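6.3 Gripper loses the handle during floor work

Caution: Keep hands away from the fingers until the arm is in Hold.

If the Plullomum stops with fault 55 (grip slip), please do the following:

1. Press Hold and wait 3 seconds.
2. Support the tool with one hand, then open the gripper.
3. Wipe both finger pads with a dry cloth.
4. Close the gripper again and pull the handle lightly. It must not turn.
5. Clear the fault and start at low speed.

Note: After 2 faults in one job, stop the work and inform Sesedix service.

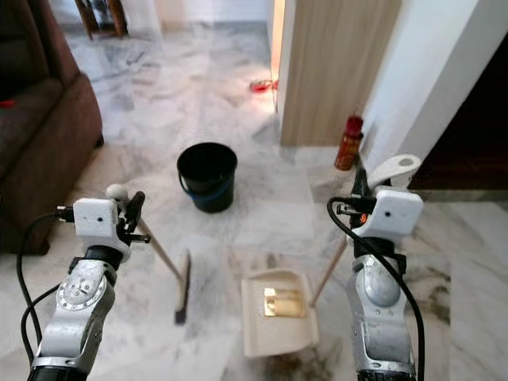
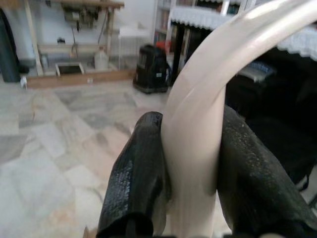 Gripper positions during floor work
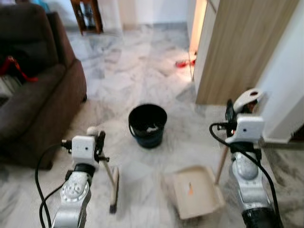
Can I clear the fault while the arm is still moving?
Wait for Hold first, or the fault will come back at once.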